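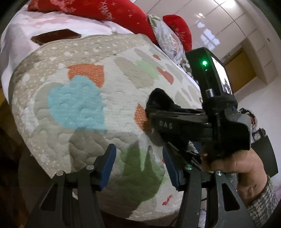
## Open day demo: visitors want to try the handheld gripper on bedding. How do I set this up?

We have an open day in March and one of the stations is bed making with a handheld two-finger gripper. The visitor holds the handle, works the fingers and moves a quilted blanket on a made-up bed. Last year we showed only rigid objects (cups, blocks) and had no trouble. Bedding is new to us.

In rehearsal the fingers close on the quilt and come away with nothing, or they pick up the sheet underneath as well. The pads are the ridged type. Slots are 4 minutes per visitor and I can't extend them. The room is a normal furnished bedroom at the Semwood site, fixed bed, one side against the wall.

1. Is there a better place to grip a quilt than the flat middle?
2. Does the tracker need recalibrating between visitors?

Posted January 2021

---

### Answer 1 (accepted)

Grip location first. A quilt lying flat gives the fingers nothing to close on. Push down slightly with the fingers open, close while pushing, and a ridge of fabric will form between the pads. It works better on puffy filling than on thin covers. The easiest place is the overhang at the side of the bed, where one finger can go under the hem and the other on top. Start every visitor there.

For the sheet: tuck it tightly, all four corners, and check it after each slot. If it keeps lifting, the visitor is pressing too hard. Ask them to raise the wrist before closing.

On tracking, we ran a similar station at the Kerska open day with 53 visitors and did not recalibrate between them. We did restart after each break. What cost us tracking was reflection. Glossy wardrobe doors and a ceiling light are a bad combination, so turn the light off if daylight is enough, or hang something matte over the doors.

Also keep straps and sleeves clear of the linkage. We asked people to push long sleeves up - most forget.

### Answer 2

Depends on the tracker. Ours (Lovora unit, old firmware) drifted and we had to redo it every hour. Check the manual.

### Answer 3

Agree with Answer 1 on the hem. One addition: mark the start position of the blanket with two bits of tape on the bed frame. Resetting took longer than the demo itself until we did that.

I would not replace the pads yet. We bought the softer Mahmoud set for 659 and they were no better on quilted fabric, slightly worse on cotton sheets.

**Comment from asker:** Hem start works. Tape added. Leaving the pads alone.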